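Drudivo – a little recipe box in plain text

Hi! I'm Boris Sokol and this is the README for Drudivo, my collection of 200 home recipes, all of them typed up by hand from my family's index cards. There are soups, dumplings, a lot of jam and one very argued-over cabbage roll. If you like to cook, or you just want some tidy recipe text to play with, help yourself.

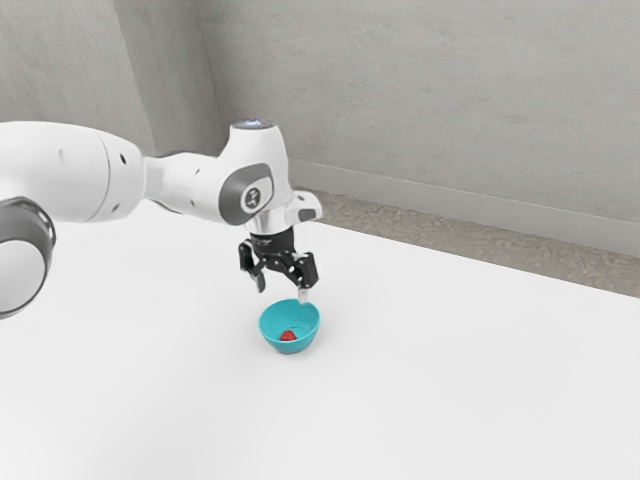
What's in the folder

Each recipe is one text file. The title goes on the first line, then how many people it feeds, then ingredients, then steps. File names are lowercase with hyphens (plum-dumplings.txt, sour-rye-soup.txt). There's also index.csv, where I list every recipe with its course, its season and the initials of whoever wrote the card. My aunt and my grandfather have the same initials, so he got a number after his. Sorry, Grandpa.

Measurements

Half the cards were in grams and the other half in "a glass" or "the blue cup". I weighed what I could on my kitchen scale and put everything in grams, with cups in brackets for flour and sugar. A glass of flour at our house is the big glass, so go by the weight! The bread recipe uses 700 grams of flour and makes two loaves. Most soups feed 4.
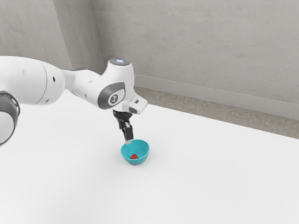
How to use it

1. Download the whole folder and unzip it anywhere you like.
2. Open index.csv in any spreadsheet program and sort by season – summer is by far the biggest group, thanks to the jam.
3. Open the recipe you want in a text editor. For printing, a wide font size on half a sheet fits nicely on the fridge.

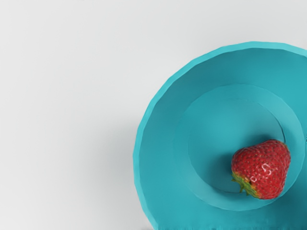 4. If you change a recipe, save it under a new name so you can still get back to the old one.

Known problems

The walnut cake has no baking time. The card got splashed years ago and I've been guessing ever since (start checking early). A few jams say "cook until it looks right" and I left that in, it's how I learned it too. Version 2 should have better notes on canning, and I'm hoping to get that done in July when the apricots come in.

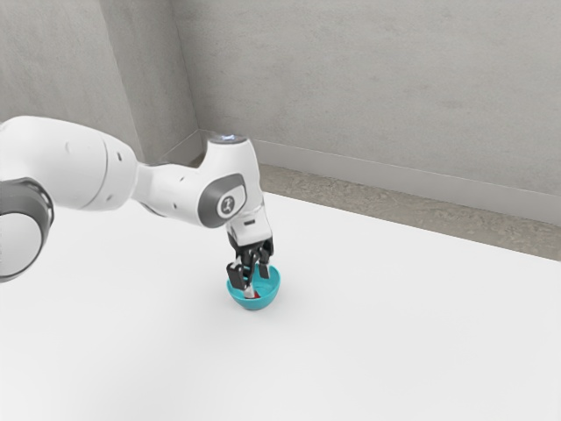
License and thanks

Cook it, copy it, print it for your neighbors. Please keep the initials in the index if you share the whole set. Corrections are very welcome, above all from anyone who remembers the walnut cake.

Last updated May 18, 2018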